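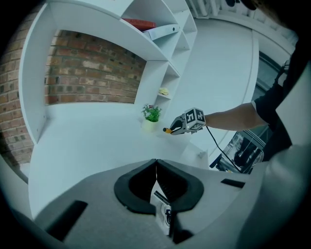

I've been sorting out the study corner in our flat in Tilmont since June and it's nearly finished, so a few posts on what I did and what I'd change. The desk and the shelving are both white, and I left the red-brown brick showing in the open part above the desk. There's a red book lying flat on the upper shelf with a white binder next to it, and the small cubbies at the side go down in steps. The plant with the pink-purple flowers sits on the desk in a white pot.

2/ The brick was under two layers of plasterboard. I took it off over a weekend and then spent a lot longer brushing the wall down. Wear a proper mask. The dust got into the kitchen, which is at the other end of the flat with the door shut.

3/ Shelving is the Pimico tall unit plus their stepped add-on. 884 for the lot including delivery. A joiner on Liseck Road quoted 1776 for the same thing made to measure, and I did think about it for a week.

4/ The add-on comes with its own instructions and they don't match the ones for the main unit. Build the main unit first, fix it to the wall, then do the cubbies. I did it the other way round and had to take half of it apart again.

5/ Brick plugs — get the longer ones. The short ones in the box spun round in the old mortar. Witkowska's had the right size and will sell you them loose.

6/ Someone asked about leaving off the back panel. It makes the unit wobble until it's fixed to the wall. After that it's been solid. I kept the panel and it's under the bed in case we move.

7/ On sealing the brick: one coat of matt, thinned a bit. I tried a satin one on a patch low down and it looked wet all the time, so that bit is now behind the desk.

8/ The gap between desk and wall is 67 mm, more than I'd planned. Pens go down it. I'm going to cut a strip of white board to cover it when I next have the saw out.

9/ White shelves do show dust, yes. I wipe the lower ones when I water the plant and the top one when I remember — a damp cloth is enough.

10/ Still to do: the strip, a lamp that doesn't need the socket by the door, and going through the paperwork. Most of it is old bills and can go for shredding. If anyone has used the clip-on lamps from Pimico, let me know whether the clip marks the board.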